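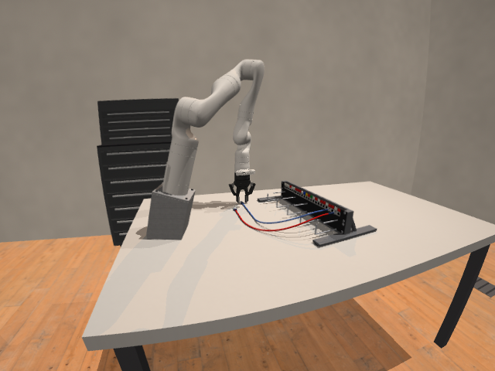
Cable task in simulation: arm, patch panel, one red and one blue cable.

Opinion / Motion and Control

July 2, 2021
By Carola Lenz

Planning papers on cable handling tend to report one number, the share of trials in which the plug ended up in the port. I want to argue that this number is close to useless for anyone who has to maintain the software, and that the tooling around the planner deserves most of the money that now goes to the planner itself.

Some background. The cable work at Clellach began in December with a stack that was ordinary for its type. A perception node estimated connector poses. A sampling planner produced an arm trajectory to a pregrasp pose. An impedance controller took over for the last 12 millimeters. The cable was modeled as a chain of 30 rigid segments joined by springs, and the planner treated that chain as an obstacle whose shape was frozen at the moment of the query.

The frozen shape is where most of the argument starts. A cable is attached to the thing being moved. As soon as the gripper travels, the obstacle used for the plan no longer exists. Groups respond to this in two ways. Some put the cable dynamics inside the planner and accept query times that make iteration painful. Others keep the static model, inflate the collision margin, and replan often. I have shipped both. I now prefer the second, with one condition: the system has to record what it believed about the cable at every replan, in a form that can be loaded and stepped through later.

Our first version did not do that. It logged joint states, the commanded wrench and a final status code. We ran a batch of 1490 episodes over a weekend and got back a table in which the most common failure was labeled PLAN_TIMEOUT. The label was correct and told us nothing. A timeout can mean that the start state was already in collision with the segment chain, that the goal region was blocked by a neighboring cable, or that the sampler simply had poor luck in a narrow passage. Each of those belongs to a different person and a different file. We spent most of a month separating them by hand.
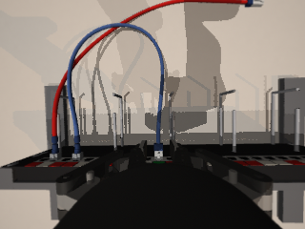
Port access is the planning problem I would use to judge a stack, and I would judge it on what the stack can report about clearance. Free-space motion over an open table is solved well enough by any library you can download. The trouble is concentrated near the board, where the fingers need room on both sides of a connector and the finger linkage needs a good deal more. With the fingers on either side of the center blue connector, the linkage spreads out over the board to the left and right, and upright metal pins stand in a row behind it. A planner that checks only the fingertips and the palm against the pins will return poses that look fine in the log. The red cable adds a second problem, as it arcs over to the right with its other plug out of frame, so its shape depends on where that plug happens to be. A log that stores a single minimum distance per waypoint cannot say which pair of bodies was closest. Ours did exactly that until Stirnar, the replay tool we wrote later, forced us to store the pair.

Storing the pair is cheap. It adds two integers per waypoint. With that in place, the sorting that had taken a month became a query, and we learned that a large share of our timeouts came from the inflated margin on the cable's own boot colliding with the finger that was supposed to hold it. The planner had been asked to avoid the object it was grasping. The fix was an entry in the allowed-collision table, scoped to the grasp phase.

The usual objection is that a learned policy makes all of this unnecessary. The team behind Sangkhawat made that case to me at length, and their policy does insert plugs at a rate I would be glad to have. I asked what they do when it fails. They collect 100 more demonstrations near the failure and retrain. That is a workable procedure, but it still requires knowing what "near the failure" means, which takes a replayable record of the state. They had built one, and it was better than their paper let on. It got a single sentence in the appendix.

A second objection is that simulated logs flatter the software, and I accept it in part. Contact at the connector lip is the least trustworthy piece of our simulator, and I would not quote an insertion force from it. Collision bookkeeping, phase transitions and stale cable estimates are a different matter. Those are software faults, and they reproduce in simulation at much lower cost than on hardware.

My request to reviewers and to people who write budgets is modest. Ask for the failure breakdown, and ask how long it took to produce. If the answer to the second question is measured in weeks, fund the replay tool before the next planner. At Pornberg the order was reversed, and they are now writing the tool against three planners with three log formats.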